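12/12/20

The march against the new policing law in Dudlow went ahead, in spite of the rain. I got to the square at 2 and stayed until the police closed the Alten bridge. Some 40 people sat down in front of the line and were carried off one at a time – no gas this time, unlike November.

The interior ministry has promised talks. The students from Harahap say they won't go until the charges are dropped. I think they're right. 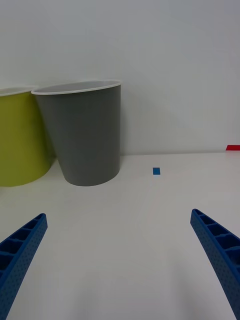 Two bins, one gray and one yellow-green.

More when the court sits.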